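Sanora support tracker – ticket 328
Title: Save file won't load after the Prerkbridge chapter (handheld mode only)
Game: Brallano
Status: Open, fix in testing
Last updated: June 19, 2019

Original report

First of all, I love this game. I've put more hours into Brallano than into anything else I own, and the Prerkbridge chapter is the best thing in it by miles. Which is why this bug hurts!

When I finish Prerkbridge and save at the inn, the save looks fine. The little lantern icon spins and goes away, and the slot shows the right chapter name. If I then quit to the title screen and load that slot with the console docked, everything works. If I load it in handheld mode, I get the loading picture with the river on it, the music starts, and it stays like that until I close the game. I left it for 17 minutes once while I made dinner and it was still on the river when I came back.

What I've tried so far:

Restarting the console – no change.
Deleting and downloading the game again (save data kept) – no change.
Moving the game from the memory card to the console's own storage – loads a bit faster when docked, still stuck in handheld.
Turning off the rumble and the screen shake – no change.
Loading an older slot from before the bridge – works every time, docked or handheld.

Game version is the one with the new map markers. I haven't got any of the extra costumes installed.

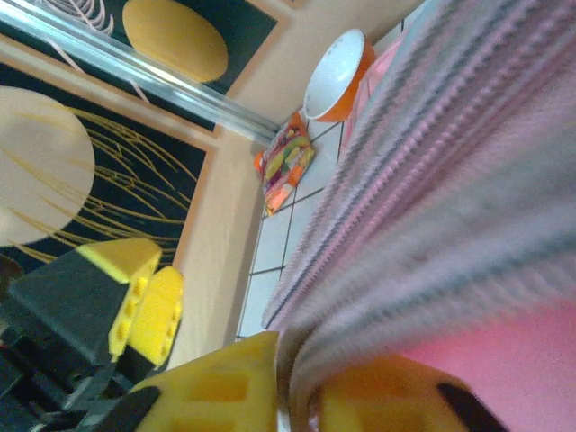 Attachment 1 – pink and grey knit, yellow gripper parts

First reply from Sanora support

Thank you for such a clear report, and for the kind words about Prerkbridge! The older slot loading properly is really useful to know. It tells us the game itself is healthy on your console and that something written into the newer save is upsetting it.

Could you try a few more things for us when you have a moment?

1. Load the Prerkbridge save while docked, walk out of the inn, and save again at the ferry post. Then try that new slot in handheld.
2. Check whether the ferry ticket is in your bag. It should be under Keepsakes.
3. Set the text language to anything else, load, and set it back.

Please keep a copy of the stuck save. Don't overwrite it, even if one of these does the trick.

Reporter

Right, I had a lovely evening with this, it's like a side quest of its own.

Step 1: the ferry post save gets stuck as well. But – and this is the good bit – if I walk all the way to the mill and save there, it loads in handheld first time. I did it 3 times to be sure. Then I went back to the inn, saved there, and it was stuck again. So it's something to do with the town.

Step 2: yes, I have the ferry ticket. I have 2 of them, in fact. Is that normal? I got one from the ferryman and one from the chest behind the chapel. They're stacked in the same spot under Keepsakes.

Step 3: tried it in French and German, stuck both times.

Stuck save is copied and safe.

Sanora support

Two tickets is not normal! You should only ever be able to hold one. The chest is meant to be empty if you've already spoken to the ferryman, and the ferryman is meant to have different lines if you opened the chest first. Can you remember which order you did it in, and whether you used the fast travel bell in between?

Reporter

Ferryman first, then the bell back to the chapel because I'd missed a song page, then the chest. I'd forgotten all about the bell until you asked. I bet that's it.

I started a second slot this morning to check. Ferryman, walk to chapel, chest is empty. Reloaded, ferryman, bell to chapel, chest has a ticket in it. Saved at the inn, went handheld, river picture forever. Hooray, I can make it happen on purpose!
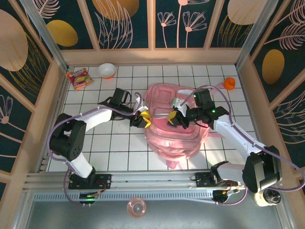
Sultana: Same thing here with the bell and the chest, so it's not just your console. I sold nothing and dropped nothing, but once I handed one ticket to the ferryman and took the trip across, the town saves loaded in handheld again. Might get you going while you wait. You do have to sit through the whole crossing scene, which is gorgeous anyway.

Reporter

Sultana, you star. Took the ferry, came straight back, saved at the inn, switched to handheld and it loaded in seconds. The spare ticket is gone from Keepsakes and I've still got the one I'm supposed to have.

Sanora support

Thank you both, this is brilliant. We can now see it here too. The bell resets the chest, and the town then tries to place the ferry on both banks when it loads. Docked mode copes with that and handheld doesn't.

The fix stops the chest from refilling and takes the extra ticket out of any save that has it, so stuck slots should open again without the crossing trick. It's in testing now and we hope to have it in the July update. We'll keep this ticket open until then.

Reporter

Perfect. I'll hang on to the stuck save and try it as soon as the update's out. Off to find the rest of the song pages!

17 comments
Shared 3 times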